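Householder applications deserve a shorter notice period

Balcombe gives neighbors the same eight weeks to comment on a dormer window as on a block of 100 apartments. The rule dates from a time when notices were pinned to a post and letters came back by mail. It now does little except hold up small jobs.

I read through last year's decision list for the east side of town. Most of the 400 entries were rear extensions, porches, fences and garage conversions. Few drew any comment at all, and those that did drew it early. Fergal Keane, who handled such cases in the planning office until December, told me the later weeks were mostly spent waiting.

The usual objection is that a shorter period favors the applicant. Zulmira Vieira made that case well at the Solance Road hearing: a neighbor who is away for a month may come home to find the matter settled. I accept the point for anything that changes a roofline or faces a shared boundary. It has little bearing on a porch.

A workable rule would sort applications by effect. Minor work that stays within the existing footprint would get three weeks. Everything else would keep the present term, and large schemes such as Pelupessy Yard should probably get more. 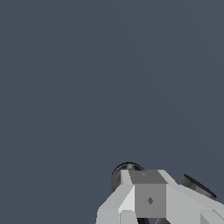
The staff time saved could go to those larger files – drainage reports, traffic counts, daylight studies – where a late comment can still change the outcome.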